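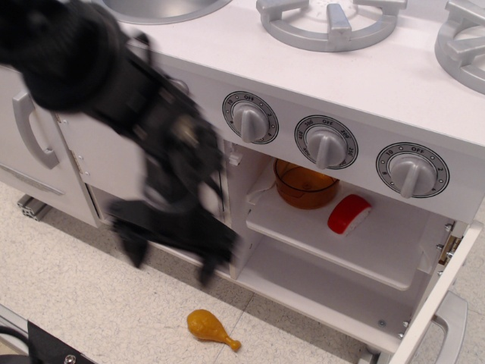
Ticket 5497: Sokol play kitchen, oven door will not stay closed
Opened by: Wenche Åberg
Product: Sokol play kitchen, white
Bought from: Divthorpe, online order
Status: Closed

The oven door on our Sokol play kitchen won't stay shut. You close it, it holds for a second or two, then it drops open. It started after we moved the kitchen from one wall of the playroom to the other. Before that it had worked fine since December. The attached picture has the door down the way it ends up every time, with the shelf and the play food still inside. The knobs are all fine, it's only the door. I would like to know if I need a new door, new hinges or something else, and if I can get the part without sending the whole kitchen back.

Things I have tried so far:
Closed it slowly and closed it hard. Same result.
Wiped the edge of the door and the edge of the opening with a damp cloth and let them dry.
Looked for a magnet or a clip at the top of the opening. There is a small slot with nothing in it. I don't know if something is supposed to be in the slot.

Reply from Sokol parts desk

Thank you for the details. The slot at the top of the opening should have a catch in it, a small white plastic piece with a rounded nose. The door presses past the nose and is held by it. If the slot is empty, the catch has come out or broken off.

Before we send one, please check the following:

1. Take everything out of the oven, including the shelf.
2. Look on the floor of the oven and in the gap behind the lower edge of the door. The catch often ends up there.
3. Look into the slot with a flashlight. If you see a broken stub of plastic, do not pull it out with pliers. Tell us and we will send instructions.
4. Open and close the door by hand and watch the gap along the top. It should be even from left to right.

Please also tell us the four-character code on the sticker on the back panel.

Reply from Wenche Åberg

Code is K18B.

Took out the shelf and the toys. No catch in the oven. I found it under the kitchen when I pulled it away from the wall, along with a crayon and a puzzle piece. It's in one piece as far as I can tell, the nose is a little scuffed. No stub in the slot.

I pushed the catch back in and it clicked. The door now stays closed if I hold it up on the right side while I close it. If I close it normally, the top of the door hits below the catch on the right and opens again. The gap along the top is not even. It is tight on the left and wider on the right. So I think there are two problems.

Reply from Sokol parts desk

Agreed, the catch came out and the door is also sagging on the right. The hinge screws on that side have probably worked loose. That can happen when the kitchen is lifted or dragged with the door open.

1. Lay a folded towel on the floor in front of the kitchen.
2. Open the door fully and let it rest on the towel so the hinges carry no weight.
3. Find the hinge screws on the right inner side. Turn each one clockwise by hand with a small Phillips screwdriver. Do not use a power driver. The screws go into plastic and will strip.
4. Stop as soon as the screw feels firm.
5. Close the door and check the gap again.

If a screw keeps turning and never gets firm, the hole is stripped and you will need repair kit 54. It has longer screws and a replacement catch.

Reply from Wenche Åberg

Did this tonight. One screw tightened after half a turn. Another one just spins. I took it out and there was white plastic dust on the threads. So I think I need the kit.

Two questions. Can the kids keep using the kitchen until it comes? They mostly use the burners and the sink anyway. And does the kit come from you or from Divthorpe? Their page says parts are out of stock.

Reply from Sokol parts desk

The kit comes from us. Divthorpe's parts stock is separate. Your kitchen is still under warranty so there is no charge. We need the Divthorpe order number and a mailing address.

The countertop side is safe to use. Please keep the oven door out of use for now. Either tape it closed with painter's tape or take it off at the hinges. Keep the loose screw away from small children.

Reply from Wenche Åberg

Order number ends in 97, I sent the rest through the form along with the address. Door is taped shut. The toy food has moved to a shoebox.

Internal note
Kit 54 sent 30 September 2026, carrier Grilent. Customer told by email. Sheet included is the Vustov one, same hinge, different picture on the front.

Reply from Wenche Åberg

Kit came. The sheet inside says Vustov on it but the steps matched. I put the long screw in where the old one was spinning and it went firm right away. Changed the catch too, since a new one was in the bag. The old one is in the drawer with the spare screws.

The gap along the top is even now. The door stays closed and it takes a light pull on the handle to open it. The kids have been at it all afternoon and it has not dropped once.

You can close the ticket.

Reply from Sokol parts desk

Thank you for letting us know. Please check the hinge screws again in a few weeks, as new screws can settle. If you move the kitchen again, tape the door closed first and lift from the base. Closing the ticket now. A reply to this email will reopen it.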